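Planning the kit for a two-gripper snack sorting station
Student project report, final version, 24/10/2022

What we set out to do

My project was meant to be about picking up snacks. It ended up being mostly about spending money, and I don't mind that one bit, as I now know far more about ordering parts than I ever wanted to (and I've got the spreadsheet to prove it!). The plan was a small station where wrapped snacks get moved from a pile into a tray with hand-held grippers, so that later on somebody can put the same fingers on a proper arm. My job was to work out what the department should buy, what it should borrow and what it can leave until next year.

I called the whole thing Bimero, mainly so the budget folder had a name.

Choosing the snacks

I nearly left this off the budget, which would have been silly, because the snacks decide everything else. A gripper that's happy with a stiff box may be useless on a slippery wrapper. So I wanted shiny packets, see-through ones, long flat ones with crimped ends, and a few small awkward things such as a jelly cup. I also wanted them heaped on top of each other, as that's how they come out of a shopping bag and it's much harder on the fingers than a neat row. 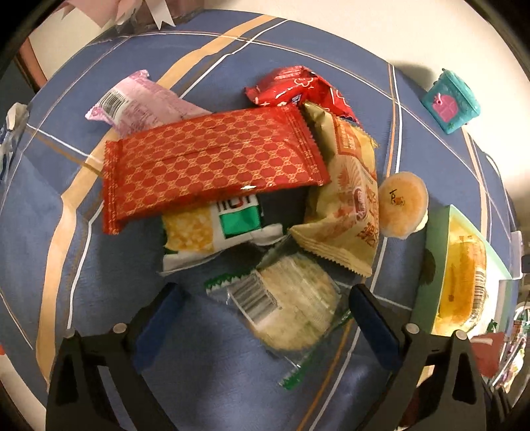 What we spent first

The first order went in back in March and covered two grippers, a spare set of finger pads and a box of pivot pins. Two firms quoted. Girnora was cheaper for the grippers themselves, but wanted 8 weeks for delivery, and Unnithan had them on the shelf. I went for Unnithan and put up with the extra £50. Looking back I'd do the same again - the weeks were worth more to me than the money.

The pads came from Bitov. They sell them smooth or ribbed, and I'd budgeted for smooth. After one afternoon with smooth pads and a lot of dropped packets I changed my mind, so please order ribbed from the start. It's a small line on the sheet but it was easily the best value thing I bought.

The tray and the tablecloth cost next to nothing. I'd keep a patterned cloth in the plan, by the way. A plain one is tidier, but whoever uses this station next will want something closer to a real table at home.

Working with two grippers

I went back and forth on whether we really needed a second gripper. One is plenty for lifting a biscuit packet across to the tray. The second earns its keep when things are lying on top of each other and you want to hold one still while you take the other, and if two people are sharing the table you get through a session a lot faster. It's also your spare, which I'd been about to buy separately anyway.

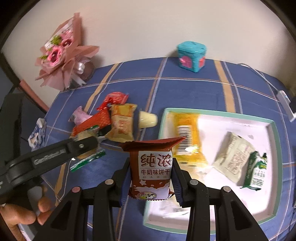
Milk-flavoured biscuit packet held upright between the ribbed blue pads, next to the green-rimmed tray.

What I'd put in next year's budget

The total came to over £200, with the grippers taking the biggest bite. For next year I'd ask for:

Two more sets of ribbed pads. They're the part I'd expect to replace most often.

A second tray, the same size as the first, so one can be emptied while the other is in use.

A longer power strip. Ours does the job but it has to sit right by the tray, and I'd love that bit of table back.

A proper line for snacks. I paid for mine out of the sundries and had to explain it twice to the finance office (fair enough, it did look like a party).

I'd hold off on the arm. I had a quote from Girnora and it was more than everything else put together, and we haven't yet settled how high the table should be or where the tray ought to go. Those are free to change now and a pain to change once something is bolted down. My sheet has the quote saved on the last tab, with the delivery terms, for whoever takes Bimero on.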